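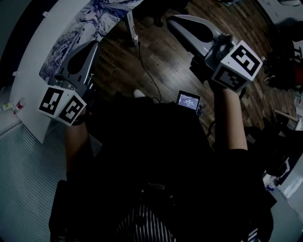
Ticket 2848: Class reminder emails going to lapsed members
Opened by: Porkeleo Sports Centre, front desk
Product: Plovitow Members, email and retention module
Status: Solved
Priority: Normal

Original message

Hello! First off, we love the new reminder emails. Bookings for the beginners' badminton sessions have shot up since we switched them on, and people keep mentioning them at the desk. One snag though: the "See you on court" email is also going to people whose membership has ended. The list should hold 200 current players and the send report says 1184. A few former members have written back asking if they've been signed up again without knowing, so we'd love to get this sorted before the January timetable goes out.

What we've tried so far:
Logged out and back in.
Removed the "Juniors" tag from the list and added it again.
Sent a test to the desk address (arrived fine, looked lovely).

Reply from Plovitow support, 22 December 2025

Thanks for such a clear write-up, and brilliant news about the badminton! Please pause the reminder for now under Campaigns > Scheduled. Pausing keeps your wording and your pictures, so nothing will need building again.

Could you then open the list, click Rules and tell us what is in the "Status" line? Also, did you bring any contacts over from another system?

Reply from Porkeleo

Paused. The Status line is blank, which is odd as I'm sure it said "Active" when we set it up. And yes, we brought our old contacts over from Sekitz just before turning the emails on. It was one big spreadsheet with everybody in it, right back to the five-a-side league we used to run.

Reply from Plovitow support

Ah, we've got it! The Sekitz file calls that column "State", and our import matched it to the address field. Everyone came in with no status at all, and a list rule with a blank status lets everybody through. You can put it right yourselves:

1. Go to Contacts > Imports and open the Sekitz file.
2. Click Match columns and change "State" from Address to Status.
3. Press Run again. Choose Update existing, not Add new, or you'll get doubles.
4. Go back to the list and set Status to "Active".
5. Check the number at the top before you unpause anything.

Reply from Porkeleo

Did all that and the list says 200! So pleased. There were 2 contacts with no status left over, both from the D'Amico Cup entry form, and I've fixed those by hand. Is there a way to send a short sorry to the people who got the email by mistake?

Reply from Plovitow support

There is! Open the send report, click Recipients, filter by Status "Ended" and choose Save as list. Plain text works well for that sort of note, and please leave the booking button out. Anyone who has unsubscribed is skipped automatically.

Reply from Porkeleo

Sent, and the reminders are back on. We've had one reply already, from a former member asking about the over-fifties walking football, so I've passed on the times. Thank you so much, happy for this to be closed!

Ticket closed by requester.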